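Fulstead music hall to reopen with fewer seats and more shows

April 2024

The Galli, the music hall on the east side of Fulstead, will reopen this fall under a new operator after being closed for most of two years. Stokano, the company that runs club venues in three other cities in the region, signed a lease on the building in February and has now filed its plans with the city.

The main floor will be changed from fixed seats to a flat standing area for most concerts. Folding chairs will be brought in for comedy, spoken word and acoustic shows. The balcony keeps its old seats but loses the back row, where the view of the stage was blocked by the lighting rail.

Stokano says it wants to put on 101 shows in its first full year. Under the last operator the hall was dark for weeks at a time, and many bigger touring acts skipped Fulstead and played Evton instead, a drive of more than an hour for local fans.

Booking will be handled from the company's office in Evton, with one person based at the hall to work with local promoters. Bands and promoters from Fulstead will be able to rent the room on weeknights at a lower rate -- the company has not said how much lower. The rental terms are due to be posted on the hall's website over the summer, along with the stage dimensions and a list of house sound equipment.
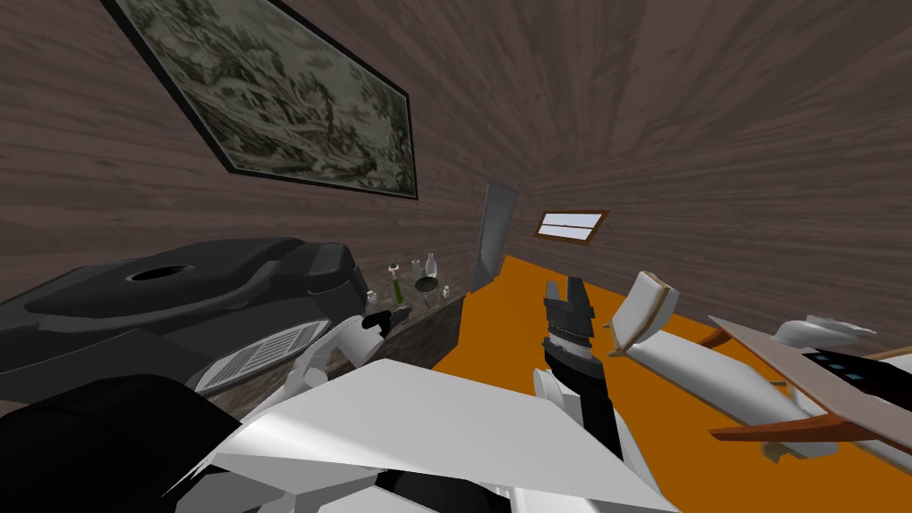
Will tickets bought for shows that were canceled when the hall closed still be good?

Those tickets will not be accepted at the door. They were sold by the previous operator, and refunds have to be requested from the ticket seller that took the payment. Gift cards are a different matter. Stokano has agreed to honor Galli gift cards for one year after opening night, up to a limit of $100 per customer.

The city council approved the change of operator last month, with conditions. Amplified music has to end by 11 p.m. on weeknights and by midnight on weekends. Trucks may not load in from the alley after 10 p.m., which was the main complaint from people living behind the hall. The sidewalk in front of the box office must be kept clear when lines form, and doors will open a half hour earlier than they used to for sold-out shows.

Parking is unchanged. The hall has no lot of its own, and the city garage two blocks north will stay open until 1 a.m. on show nights. The number 4 bus stops across the street, but its last run leaves before most concerts end. The transit agency is looking at a later trip and expects to decide before the hall opens.

Hiring for box office, bar, security and stage crew starts in midsummer. Most of the jobs are part time. People who worked at the Galli before it closed can apply early, and Stokano says it will interview all of them.

The first shows have not been announced. Tickets for the opening month will go on sale online and at the box office, which will have its own window hours again -- afternoons only at first. There will be no service fee on tickets bought at the window.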